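Polside Clothing Exchange: the folding gallery

The exchange at Polside takes in clothes twice a year and gives them out again, sorted by size and folded. In September we handled 442 garments, of which 215 were T-shirts. The rest were mostly jumpers, children's trousers and a great many odd pyjama tops.

T-shirts take up most of the folding time. They arrive in carrier bags and under-bed boxes, often inside out, and each one has to be opened up flat before anyone can see whether it is fit to go on a shelf. We check the neck, the underarms and the hem, in that order. Anything with a hole bigger than a shirt button goes in the rag sack for Nenosau, who pay by weight.

The shelves came from the old Vávra shop and are narrower than we would like. A shirt folded in thirds lengthwise and then in half twice will fit with the label facing out. Folded any other way it hangs over the edge and ends up on the floor by mid-afternoon.

Laying out and handling. The T-shirt on the grey marble-patterned surface is dark slate blue with short sleeves, and its collar is towards the back wall.
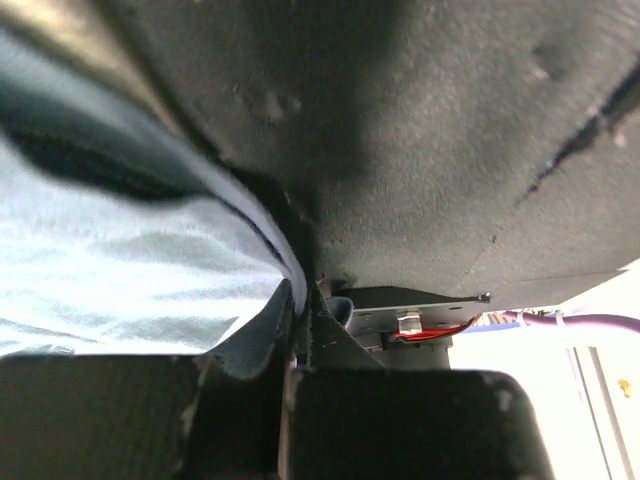
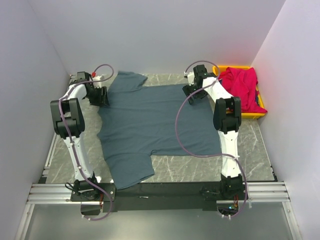
Blažena Vaněk wrote to us after the last gallery went up to say that she folds the sleeves in before doing anything else, and that her piles stay straighter for it. She also thinks we should stop sorting by colour within each size. People looking for a medium want to see all the mediums, she says, and they will pull out the bottom one whatever we do.

We tried it her way on two of the shelves. The sleeves-first fold is slower to learn but it does keep the stack level, and we will use it for adult sizes next time. Children's shirts are too small for it to make any difference. Colour sorting stays for now in the white and school sections, where parents ask for it.

Some notes for anyone bringing clothes to the next exchange:

Please wash everything first and leave it unfolded if you are short of time. We refold it all.

Keep socks in pairs, tied or pinned.

Coats go to Clondville, where there is a rail. We have room for 200 hangers and they are already in use.

Bags can be left in the porch from nine in the morning. The side door sticks, so push at the bottom.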